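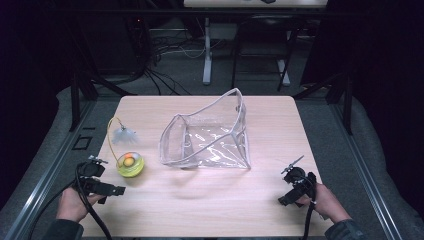 Clear bag, cat toy, one gripper in each hand. Friday, in the recording room.

Teaching by Hand: A Visit to Clindholm

Clindholm sells the idea that a robot can learn household chores from a person doing them first. You hold the grippers, you do the job, the recording goes to the software, and some time later an arm in another room is supposed to manage it without you. I have been hearing versions of this pitch for years, usually with a slide that has a rising curve on it. So when Ludivine Bodin invited me to spend a Friday in January at their recording room, I said yes on the condition that I could watch the dull part. She said it was all dull part, and I liked her for that.

The task

The job on the sheet was "toy into bag." The toy is a cat toy, a squat yellow-green thing with a ball in the top and a feather on a long bent wire. The bag is see-through vinyl with pale piping along the seams. For a person this takes a second or two. With grippers it is slower, and I would like whoever writes the brochures to try it.

The wire is the problem, if you ask me. Pick the toy up by the base and the feather swings wherever it likes. Pick it up by the wire and the base does the swinging. Bodin thinks this is a good reason to include it. I think it may be a good reason to doubt the success rate, and we left it there.

Clear vinyl

See-through things are an old headache for robot vision, and the glossy front of this bag throws back the overhead lights in streaks. You see the wood grain of the table straight through it. I asked how the software tells bag from table. The answer was "with enough examples," and I have heard that answer before.

How many is enough?

The target for this task is 500 takes. When I arrived the log stood at 172. By the time I had finished my coffee it stood at 175, and one of those three was flagged for review. Nothing in the log says what happens if 500 doesn't do it. I was told they would record more.

By hand or by remote

Clindholm does both. For the remote version, run at their Plurkwood site, the operator sits away from the arm and steers it. Marty, who has done long shifts of each, prefers the hand-held grippers and says his shoulders do too. Kaston prefers remote, on the grounds that the arm you train on is the arm that has to do the work. Kaston has the better argument. Marty gets through more takes.

An older idea

Bodin keeps a 1963 trade pamphlet on her shelf about guiding a machine through a motion and having it play the motion back. The prose is very confident. I asked what has changed, and she said that playback breaks as soon as you move the bag an inch, and theirs shouldn't. I asked to see the bag moved an inch. That demonstration is scheduled for my next visit.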